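Minutes of the meeting of the Palurcombe Table Games and Hand Skills Club
Held in the back room, Fallthorpe Hall
Minutes written by the club secretary

1. Opening and last minutes
The chair opened the meeting at the usual hour. The minutes of the April meeting were read and accepted with one correction: the rent for the back room is paid every quarter, and not every month as was written. There were no other remarks.

2. The room and the tables
The members discussed the corner with the white panels. It was agreed that the panels stay upright behind the white table, as they make a quiet background for the players. Several members find the dark wooden floor on the other side difficult in the evening, and they asked for one more lamp. The cables on the floor by the tripod stand were also mentioned. The chair asked that everybody walks on the panel side of the table until a cable cover is bought.

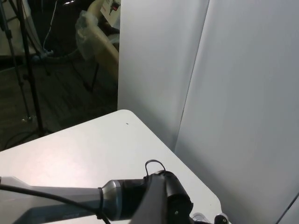 Item 2: table corner and white panels, with the floor behind.

The member for equipment reported that a cable cover can be ordered from Kvaran for 40 including delivery. The meeting approved this. The lamp will be discussed again when we have a price.

3. Rules for the block game
The longest discussion of the evening was about the drawn ring. In the present rules a block is "home" when it is in the ring, but the rules do not say what happens when the block is placed on the line. Two proposals were made. The first was that any contact with the line counts as home. The second was that the greater part of the block must be inside. 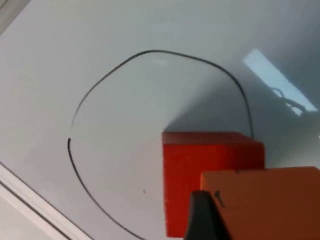
Item 3: red block over the line of the ring.

After the discussion the second proposal was accepted, with 6 votes for and two against. One member asked to have it noted that a ring drawn by hand is never fully round, and that players should accept it as it is drawn -- the meeting agreed with this. The line must be closed before the play starts. If there is a gap, it is filled with the same marker.

4. Stacking
It was asked whether a second block on top of the first also counts as home. The meeting decided that it counts if the lower block is home, also when the upper one is not set exactly above it. The upper block must stand by itself when the player takes the hand away.

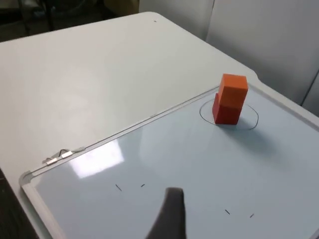 Fallthorpe, 2025-10-01
The discussion about stacking was continued after the tea break, together with the question of the short marks on the whiteboard. Some players use such marks as corners for a second place, others think they are only old marks. It was decided that short marks have no meaning in the game unless both players agree on it before the start. The rule sheet will be changed and a new copy put in the cupboard.

5. Care of the whiteboards
Members are asked to lay the board flat on the table, and to lift it with both hands by its frame. The ring may stay on the board between two games on the same evening, but it must be wiped off before the board is put away. Only the dry cloth is used. The spray from Titow was tried in spring and it will not be bought again. 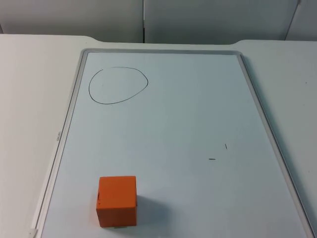
Where should the block be placed before the first turn?
Anywhere on the board outside the ring, at least one block's width from the line. The player who begins may choose the place.

6. Money
The balance of the club is 903 after the rent was paid. New markers will be bought from this. The annual fee stays the same.

7. Other matters
The hall has asked us to return the second key. The secretary will bring it to the office. A request for an earlier start was not supported.

The meeting was closed after item 7. The date of the next meeting will be put on the notice board.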